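Startseite | Forum | Touren & Reisen | Rad | Suche | Anmelden

Radreisen mit Gepäck: Morgens los oder abends fahren?

30. Oktober 2020, erstellt von Kurbelwelle_Nord
Antworten: 7 | Gefällt mir: 80

Kurbelwelle_Nord schrieb:
Guten Abend in die Runde, ich sitze gerade mit einer Kanne Tee am Küchentisch und plane schon wieder fürs nächste Jahr, obwohl meine Frau meint, ich solle doch erst mal das Rad vom letzten putzen. Es soll im Juni von Tristthorpe aus ins Landesinnere gehen, mit Zelt und vollem Gepäck, Tagesetappen so, wie es die Beine eben hergeben. Bisher war ich immer der klassische Frühaufsteher: Kaffee, Zelt nass eingerollt und um sechs auf der Straße. Jetzt liegt mir mein Mitfahrer in den Ohren, wir könnten doch ausschlafen, mittags baden gehen und dann in den Abend hinein fahren. Wie haltet ihr das? Ich bin da wirklich offen (naja, fast).

Speichenkarussell schrieb:
Willkommen im ewigen Streit! Bei mir ganz klar: früh. Der Wind schläft noch, die Lieferwagen auch, und wenn man um elf schon den größten Teil hinter sich hat, schmeckt das zweite Frühstück doppelt so gut. Abends bin ich einfach platt und suche dann im Halbdunkel einen Zeltplatz, bei dem die Rezeption gerade zugemacht hat. Das ist mir in einem einzigen Urlaub 4-mal passiert, und beim letzten Mal haben wir auf einer Wiese neben einem Klärwerk geschlafen. Nie wieder, sag ich euch.

moosgruen schrieb:
Da muss ich freundlich, aber entschieden widersprechen. Wer den Zeltplatz vorher anruft, steht auch abends nicht vor verschlossener Tür, das hat doch mit der Tageszeit nichts zu tun! Ich fahre seit Jahren am liebsten dann, wenn die Sonne schon tief steht. Es riecht anders, die Hitze ist raus, und man kommt in so ein ruhiges Treten hinein, bei dem man gar nicht mehr auf den Tacho schaut. Solche Alleen und Waldsträßchen, wo das Licht zwischen den Bäumen durchkommt, sind für mich der eigentliche Grund, überhaupt loszufahren: 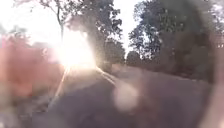
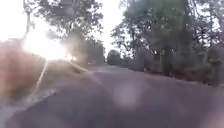 Und was das Plattsein angeht: Man darf mittags halt nicht durchfahren und sich dann wundern. Wir machen von eins bis vier richtig Pause, mit Decke und Buch und allem, was dazugehört. Mein Mann kocht in der Zeit sogar Suppe auf dem kleinen Udeo-Kocher, den ich ihm jahrelang ausreden wollte, weil er so ein Trumm ist. Inzwischen verteidige ich das Ding gegen jeden, der beim Packen danach greift.

Speichenkarussell schrieb:
Suppe mittags im Juni, na ich weiß ja nicht. Aber gut, das mit dem Anrufen lass ich gelten. Bleibt die tiefe Sonne, und die macht mir wirklich Bauchweh. Wenn du auf einer Landstraße direkt gegen das Licht fährst, dann sieht dich der Autofahrer hinter dir nämlich auch nicht, der hat dieselbe Sonne im Gesicht. Da hilft auch die schönste Stimmung nichts.

Hollandrad_Ilse schrieb:
Darf ich mich als Gemütliche dazwischensetzen? Blenden kann es morgens genauso, je nachdem, in welche Richtung man unterwegs ist. Wir legen die Route so, dass wir morgens nach Westen und abends nach Osten fahren, soweit das eben geht. Auf der Runde um Parari hat das prima geklappt, an den anderen Tagen eher so mittel. Und ein gutes Rücklicht ist bei uns den ganzen Tag an, auch bei Sonnenschein. Meins ist von Hájek, schon etwas betagt und mit einem Haushaltsgummi festgemacht, aber es tut.

moosgruen schrieb:
Ilse, das mit der Himmelsrichtung ist ein schöner Gedanke, das probiere ich aus! Und Speichenkarussell hat schon recht, auf den größeren Straßen bin ich bei tiefer Sonne auch nicht gern. Da nehme ich lieber den Umweg über die Dörfer und komme eben später an.

kettenfett schrieb:
Ich versteh die ganze Frage nicht. Man fährt, wenn man wach ist, und hört auf, wenn man Hunger hat. Viel wichtiger: Welche Taschen nimmst du? Bei vollem Gepäck würde ich vorne 2 kleine dranmachen und hinten lieber etwas Luft lassen, sonst eiert dir die Fuhre am Berg.

Kurbelwelle_Nord schrieb:
Ach, ihr seid wunderbar, vielen Dank euch allen! Ich hab das eben meinem Mitfahrer vorgelesen und der hat bei der Mittagspause mit Decke natürlich sofort laut Ja gerufen. Wir probieren es jetzt wohl gemischt: die ersten Tage früh, solange ich noch das Sagen habe, und danach darf er bestimmen. @kettenfett: Vorne hab ich bisher gar nichts, nur hinten die zwei großen und obendrauf den Zeltsack. Hält so ein Lowrider denn auch an einer Gabel ohne Ösen, oder muss ich da mit Schellen basteln?

Teilen | Thema beobachten | Nach oben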